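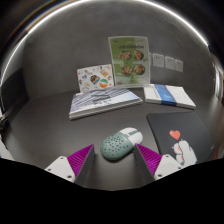 # Kwok Hand-Held Gripper, Club Edition

The Kwok is a two-fingered gripper that a student holds and works by hand. It is sold by Zollano to school robotics classes, after-school clubs and competition teams. Students use it to record how a person picks something up, then use those recordings in their own robot projects.

The Club Edition is the same tool as the standard Kwok, packed with the spare parts a group goes through in a term and a printed set of class activities.

## What the tool does

The two fingers open and close together when the trigger is squeezed. A camera on the tool faces forward between the fingers, so each recording shows the pads and whatever is being picked up. Recordings are saved to the card in the handle and copied to a computer at the end of the session.

The inside of each finger carries a magenta pad with fine parallel ribs. The pads are sold as wear parts and can be changed by students. Each one sits on a dark gray plate, and the plate attaches to the white finger mount.

## In the box

- Hand-held gripper, assembled
- Ridged pads, magenta, 6 spare
- Finger plates, dark gray, 2 spare
- Screw pack and hex key
- Memory card and charging cable
- Activity booklet, 32 pages
- Sign-out sheet for shared tools

The carry case is sold separately. The older Vivico case fits if the foam insert is taken out.

## Class activities

The booklet has seven activities. They are meant to be done in order, but a club that already has some recordings can start at Activity 3.

The first activity uses a computer mouse on a desk. It is a good starting object for most groups. The sides are curved, it slides if one finger touches first, and every computer room has one. Students bring the open fingers down on either side, close them, lift, and put the mouse back on the desk. Then they trade places and the next student does it.

Later activities move on to books, cups and folded cloth. Activity 6 has two students record the same task separately and compare the files. The last one is left open for the group's own project.

Other things can stay on the desk during a recording. A book or a display card at the back is fine. Leave enough room for the fingers to open fully on both sides of the object, and check that the student's sleeve is clear of the camera.

## Using it with a competition team

Teams in the Ganetti Student Challenge may use the Kwok for practice recordings and for the recorded portion of the entry. Pads must be the ridged type supplied with the tool. Tape, glue or rubber bands on the pads are not allowed under the current team rules, so remove them before check-in.

Hakim Ngau runs the robotics club that tested the booklet. His notes on group size are printed inside the front cover. He suggests small groups, with one student holding the tool, one setting the object back in place and one keeping the log. His club starts in August and has usually finished the booklet by winter break.

## Changing the pads

1. Switch the tool off.
2. Open the fingers all the way.
3. Loosen the screws that hold the gray plate and slide the plate off the mount.
4. Peel off the old pad and wipe the plate.
5. Press the new pad on with the ribs facing the other finger.
6. Refit the plate and tighten the screws by hand. Do not use a power driver.

Change both pads at the same time. A new pad opposite a worn one tends to pull light objects to one side.

## Care

Wipe the pads with a damp cloth and let them dry before putting the tool away. Do not leave it in storage with the fingers squeezed shut. Keep the lens cap on between sessions.

## Ordering

Schools can order by purchase order or card. Replacement pads and plates are listed under Kwok Parts. Orders with a club discount need the name of the school and the adult in charge.

Page updated Sat 9 March. The parts list now includes the screw pack, which used to be a separate item.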